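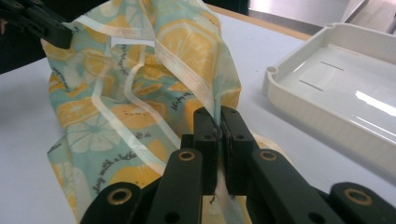
Keeping Newspapers and Recorded Broadcasts at Home

Atcombe Press Archive: Guidance for Households

Members of the public often ask the archive how to look after newspapers and recordings of television documentaries. The following advice applies to ordinary domestic storage.

Newspapers

Store papers flat in a lidded box, away from radiators and outside walls. Do not fold a page against its original crease. Remove paper clips and rubber bands before boxing. Cuttings should be placed in acid-free sleeves, with the title of the paper and the page number written in pencil on the sleeve. Adhesive tape must not be used for repairs.

Recordings

Video cassettes should stand upright and be fully rewound. Discs should be held by the edges and wiped from the centre outwards with a soft, dry cloth. Copy interviews and news programmes to a second drive, and check both copies every 18 months.

Labelling

Record the broadcaster, the programme and the name of the person interviewed. Boxes should weigh no more than 7 kg when full.

Enquiries may be addressed to Padmavathi Nambiar, Household Collections, Room 344.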